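I bought the two-handed Matutberg demo kit in September, and after roughly 90 hours of use I finally have opinions! It cost me 2,690 for the pair, plus a charging dock I could have skipped. My friend Shabnam Talpur runs the older Gralwood single, which was 1,095, and we've swapped back and forth enough for me to compare.

The good stuff first. Squeezing feels natural — you close your hand, the fingers close, and after ten minutes you stop thinking about it. Setup is painless, and the replay software shows you right away when a take has dropped out. I also like that I can teach a task at my own table without driving a whole arm around with a joystick (I tried that at Gumulberg once and never again).

Now the grumbles. It's heavy! My wrists complain after a long evening, and the manual is useless on calibration. Lise Kowalchuk had to talk me through it over the phone. 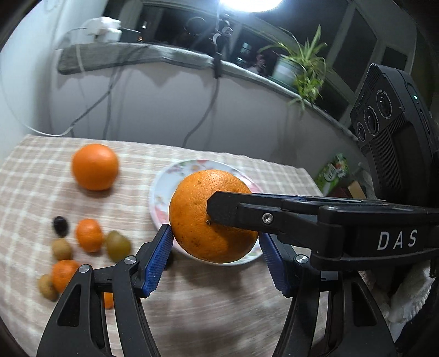

Fruit on the checked cloth, with the hand-held grippers. 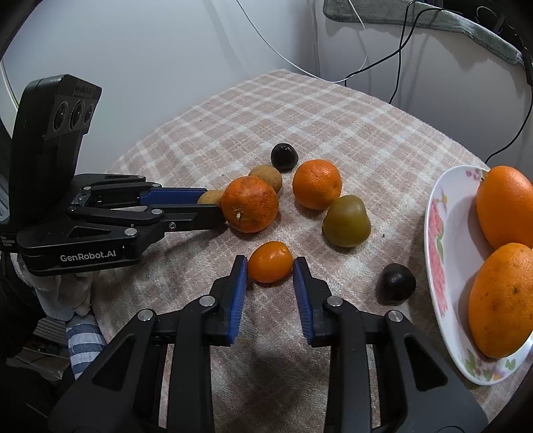 What I care about most is whether a grip is worth copying, and fruit sorting is my favorite way to judge one. Big things are easy to demonstrate. An orange lifted over a flowered plate, with a blue pad pressed on each side, is the kind of take I'd happily record all day. The little stuff is where I slow down, and you do need to approach it straight on with the jaws open wide. I'd give the kit four stars out of five, and I'd buy spare pads with it.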